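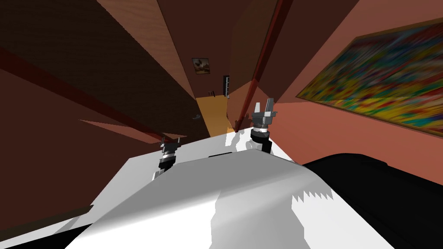
Simulated hallways are fine, one trainer at Griltov says, but only if the robot gets lost in them sometimes. The Cunow office has been gathering examples since October, with five people steering two-armed robots through rendered homes. Each run goes to Testolard for checking. Clumsy runs stay in if the robot recovers. Of the last 11, the checkers kept eight. The next batch will cover doorways, which the learning system still takes too wide.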